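Section 4: Siting and first start of the Tistach dehumidifier

This section covers choosing a position, connecting the drain, setting the target humidity and running the unit for the first time. Electrical ratings and wall bracket dimensions are in Section 3. Read the cautions before plugging in.

CAUTION: Keep the unit upright at all times. If it has been laid on its side or back during delivery, stand it upright and leave it unplugged overnight before first use.

CAUTION: Do not run the unit from an extension lead or a multi-way adaptor.

4.1 Choosing a position

The unit draws air in at the rear and returns it through the top louvre. It dries the room it stands in and, more slowly, any space joined to that room by an open door. One unit placed centrally will often serve a small flat. Where rooms are kept shut, move the unit between them or fit a second one.

1. Pick a level floor that will take the weight of the unit with a full tank.
2. Leave 40 cm clear behind the rear grille and on each side. Leave more above the louvre if there is a shelf or worktop over it.
3. Keep away from radiators, cookers and the warm air outlets of other appliances.
4. Check that the tank can be pulled fully forward without meeting a door or skirting board.
5. Route the mains lead along the wall. Do not run it beneath carpet.

In passages and kitchens the clearances apply to stored goods and bags as well as to fixed furniture. Measure from the grille to the nearest object on the floor.

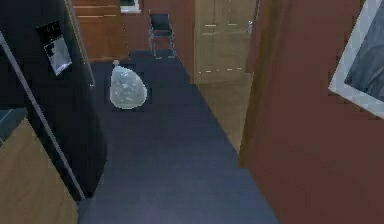

Lejla Hoxha: I followed the clearances and the amber lamp still came on after the first night, with the tank less than half full. Is that the float or the filter?

Reply: Steady amber is the filter reminder. Flashing amber is the float. On a new unit a steady lamp usually means that the transit film is still on the filter. Remove the film, refit the filter and hold RESET until the lamp goes out. If it flashes with the tank partly full, take the tank out and check that the float moves freely on its pin.

4.2 Tank or continuous drain

The unit is supplied for tank use. The blanking plug at the rear should stay in place unless a drain hose is fitted.

To fit the hose:

1. Switch off and unplug.
2. Empty the tank and refit it. The unit will not start without it.
3. Unscrew the blanking plug anticlockwise and keep it in the accessory bag.
4. Push the Visser elbow on to the spigot until the collar clicks.
5. Attach the hose and tighten the clip by hand. Do not use pliers.
6. Lead the hose to a floor drain, sink or standpipe with a continuous fall. There must be no rise or loop along its length.
7. Pour a cup of water into the drain tray and confirm that it leaves by the hose.

Note: The hose supplied is 2 m long. Longer runs need the Grendale pump kit, which has its own instructions. Joining two lengths of hose is not recommended.

CAUTION: Do not let the hose pass through an unheated space in winter. Water may freeze in the hose and back up into the tray.

4.3 First start

1. Close outside windows and doors.
2. Plug in. The display shows two dashes while the sensor settles.
3. Press POWER. The fan starts at once. The compressor follows after a delay, and this delay is repeated each time the unit is switched on.
4. Press MODE until AUTO is shown.
5. Leave the unit running until the displayed humidity stops falling.

A new unit may give off a slight smell of warm plastic during the first few hours. A smell of burning is a fault. Unplug the unit and contact the dealer.

Note: A reading of 96 on first start does not always mean very damp air. The sensor reads high if the unit has been brought in from a cold vehicle or shed. Allow it to reach room temperature and read it again.

4.4 Setting the target humidity

The target is set in single steps. The lowest setting is 43 per cent. In AUTO the compressor stops when the target is reached and the fan continues at low speed to keep sampling the air.

1. Press SET once. The figure flashes.
2. Press the up or down key to change it.
3. Wait for the flashing to stop. The setting is then stored and is kept after a power cut.

A middle setting suits most living rooms. The lowest setting is intended for drying laundry and for use after a leak, and it increases running cost. Return to a higher figure when the work is done. Very dry air can open the joints of solid timber furniture and may be uncomfortable to sleep in.

4.5 Checking walls before and after drying

The displayed figure is for air only. A wall can remain damp well after the air reading has come down. If the unit has been bought to deal with a damp wall, keep a simple record with the Cadedon pin meter or a similar instrument.

1. Choose one bare stretch of wall. Avoid sockets, pipe runs and foil-backed paper.
2. Take readings just above floor level, at knee height and at shoulder height.
3. Mark each point lightly in pencil so that later readings fall in the same place.
4. Repeat weekly at the same time of day. Tuesday morning before the heating comes on is as good as any.
5. Write down the air reading beside each set.

Readings that are high near the floor and fall off with height should be shown to a surveyor. A dehumidifier will not cure a leaking pipe or a failed damp course. Differences in the colour or shade of a painted wall are not a reliable sign either way and should not be used in place of the meter. 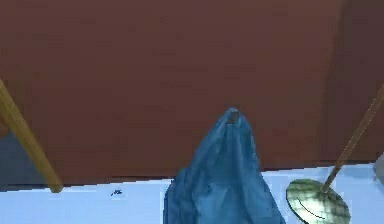 Fig. 4b. Reddish-brown wall and pale floor.

Note: Pin meters are scaled for timber. On plaster the figures are useful only for comparison with one another.

4.6 Emptying the tank

When the tank is full the compressor stops, the lamp flashes amber and the unit sounds three times.

1. Press POWER and wait for the fan to stop.
2. Draw the tank forward with both hands and lift it by the handle.
3. Empty into a sink or outside drain. Do not drink the water or give it to animals.
4. Wipe the float and the tank rim.
5. Slide the tank back until it stops against the rear wall of the housing.

If the lamp continues to flash, remove the tank and refit it. If it still flashes, see the fault table in Section 6.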